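Gallery: Sorting and Packing Small Goods

Kekville bench trials, October
Compiled by Perihan Karabulut

Small mixed goods remain one of the harder shop-floor chores to hand over to a machine. Boxes of one size were solved long ago. A table holding a soft case, a flat packet and a plastic tray is a different problem, as each item wants its own grip and its own amount of force.

The log for this bench stands at 2596 attempts across 69 item types. An attempt counts as complete when the item reaches its assigned place undamaged and no person has touched it. By that measure, 2151 attempts were complete. Most of the remainder were flat packets that slid before the second gripper closed, or film that creased and had to be let go.

Two arms help with thin items. One can steady an edge while the other takes hold, and a package can be turned in the air without being set down again. The cost is time. Our median for a flat package is 9 seconds, and a practiced packer at the Szalai counter does the same job in two. For overnight work the difference matters less than the number of stoppages.

Household tidying draws on the same skills, with worse lighting and no fixed layout. We would not put this setup in a bathroom cabinet yet. Restocking a shallow drawer at the Drullix store is a fair next target, provided the drawer is already open.

Item lists and scoring sheets are kept with the Prodcombe notes.

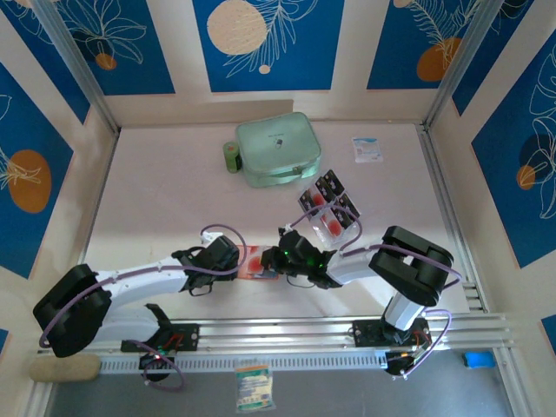
Two-arm work on a small flat package, with a mint-green zippered case toward the back of the table.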